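Inicio > Publicaciones > Taller compartido de Drekerville > Sección 4

4. Montaje del puesto de trabajo y protocolo de manipulación

4.1. Construcción y ajuste de las pinzas

El puesto Lollby se desarrolló en el taller compartido de Drekerville con el propósito de evaluar la manipulación de utensilios de mesa en un entorno doméstico. A diferencia de los bancos de ensayo descritos en la sección 3, cuya superficie de apoyo es metálica y permanece atornillada al suelo, el presente montaje se instaló sobre una mesa de cocina, sin modificar el mobiliario existente ni la iluminación natural de la estancia.

Los soportes de cámara se fabricaron en el propio taller mediante impresión 3D, con filamento Platik, y se fijaron al cuerpo de cada pinza manual con tornillería de uso común. El coste de los materiales adicionales ascendió a 121 euros. Una primera versión del soporte presentó holguras tras varias jornadas de uso, por lo que se aumentó el espesor de la base y se repitió la calibración óptica completa. Los datos obtenidos con dicha versión no se incluyen en los resultados.

La apertura de los dedos se ajustó antes de cada sesión conforme al procedimiento de Bhardwaj, que establece el cero con las almohadillas en contacto y verifica después el recorrido completo. Cuando la desviación superó el umbral admitido, la sesión se aplazó hasta el reajuste de los eslabones.

4.2. Tarea y registro

La tarea comprende la recogida de palillos y objetos de pequeño tamaño situados sobre la mesa, así como su colocación en un recipiente de dos compartimentos. Se eligió este conjunto por la dificultad que plantean los cuerpos delgados: un palillo apoyado en una superficie lisa ofrece poca altura de agarre y tiende a girar en cuanto una sola almohadilla lo toca. La disposición general y el empleo simultáneo de dos pinzas se recogen en la figura 7.
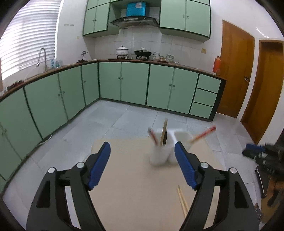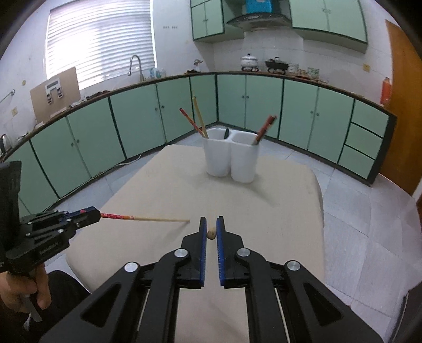 Figura 7. Puesto Lollby sobre la mesa de cocina, con el recipiente blanco de dos compartimentos en ambas vistas. Primera vista: pinza abierta y par de palillos de madera clara sobre la mesa. Segunda vista: agarre de un objeto pequeño y redondeado con una pinza y de un palillo con la otra.

Cada operador completó una fase de familiarización de 11 ensayos, excluidos del análisis. El corpus definitivo consta de 2918 episodios, segmentados manualmente a partir del primer contacto entre almohadilla y objeto. Se descartaron los episodios con pérdida de sincronización entre ambas pinzas y aquellos en los que el operador corrigió la posición del objeto con la mano libre.

4.3. Limitaciones del montaje

La luz procedente de la ventana varió a lo largo del día y afectó al seguimiento visual, en particular durante los desplazamientos rápidos. Se optó por no bloquearla, dado que la variación forma parte de las condiciones que se pretende estudiar. La distancia entre la mesa y la encimera, fijada en 70 centímetros, restringió asimismo el movimiento lateral del operador. Los efectos de ambos factores sobre la tasa de agarre se examinan en la sección 5.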